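Forums > Hardware > Tablets & Laptops > Can a tablet really replace my desktop

Posted in July by slatecarver

So the Fulwood tablet with the keyboard cover is 1412 all in. Been using it 2 weeks as my only machine. Verdict: mostly fine? Email, writing, spreadsheets ok. Keyboard flexes on your lap, pen is great. File handling is a mess tho. Anyone else go all in and stick with it?

gridlock89
No. Tried it with the older Fulwood. Lasted four days. Anything with more than one window open and I wanted to throw it. Also no ports, so dongle on dongle.

mossy_pete
Depends what you do. I do invoices and video calls, thats it. Havent touched a real keyboard tower in months.

gridlock89
Then you never needed a desktop in the first place. OP said REPLACE. I keep everything on plain old drives, swap one out when it fills up, done. Try that on a tablet.
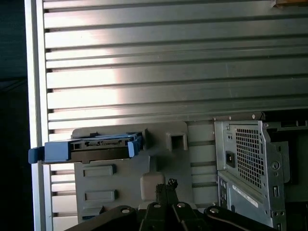

tallowfield
Swapping drives is a hobby, most people just want their photos to be there. Cloud does that. The keyboard cover at that price is the real ripoff imo, the Grustine one has the same travel and comes in the box.

slatecarver
Grustine was on my list but the pen lag put me off. Did they fix that?

tallowfield
Better after the last update. Not perfect. Fine for notes, wouldnt draw on it.

gridlock89
Both of them are trying to be two things. Buy a cheap laptop and a cheap tablet, still less than 1412.

mossy_pete
And then carry both? no thanks

kettledrum_k
My 2 cents, went the other way. Had a Fitzsimmons convertible, sold it, back on a tower. Not for speed, the convertible was quick enough. It was the memory. Soldered, 4 gigs, no way to add any. Browser plus one big spreadsheet and it crawled.

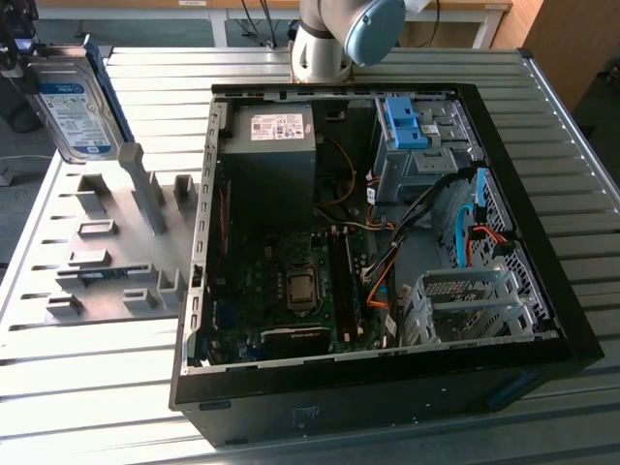
With a desktop I can put more in when I need it and the rest stays as is. Still use a tablet on the couch. Just dont call it a replacement.

slatecarver
Fair. Memory hasnt bit me yet but I dont do big sheets. What about Findirby, anyone run their remote desktop app on a tablet? Thinking keep the old PC on at home and log in to it.

tallowfield
Works ok on good wifi. On hotel wifi forget it. Right click is a long press and it misses half teh time.

gridlock89
So you need a desktop to make the tablet replace the desktop. lol

slatecarver
Ok ok. Keeping it till the return window's up, will report back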